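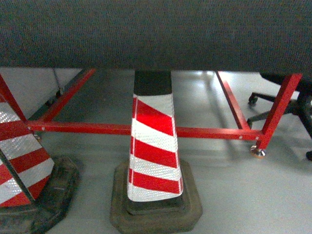

*Red metal frame and a pale grey floor, under the overhang.*

20 Sep 2024

The speakers on Garg Street are still going. They went up in May, one on every third lamp post between the car park and the old bank, and they play from eight in the morning until the last shop shuts. I live over the shoe repairer's, so I get all of it.

I don't hate music. What I mind is the same 30 songs in the same order. By the time I put the kettle on for lunch I know which one is coming next. With the windows closed I can't hear the tune any more but I can still hear the bass, and that's worse.

The town council says the system cost 2,000 pounds and was paid for out of the Parkuvero market fund. The traders asked for it. I've spoken to several of them and most like it, though the woman in the card shop turns her radio up to cover it.

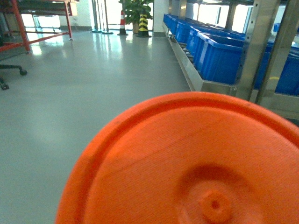 I wrote to the council in the summer and had a reply three weeks later. It said the volume had been checked and was within the agreed level. It didn't say who had agreed it or where they stood when they measured. The speaker outside my kitchen is at the same height as the window, and it has a round cover much like a big plastic lid, with a raised rim, only white where the lid is bright orange. I've thought more than once about hanging a blanket over it. I haven't done it.

Dindmont had a similar scheme and cut it back to Saturdays after people complained. Lanow never switched theirs on before ten. Either would suit me.

There's a petition on the counter at the launderette. It had 20 names when I signed, mostly people from the flats above the shops. The next council meeting is open to the public and you can speak for 3 minutes if you put your name down beforehand. I've put mine down. I'll post what they say when I've been.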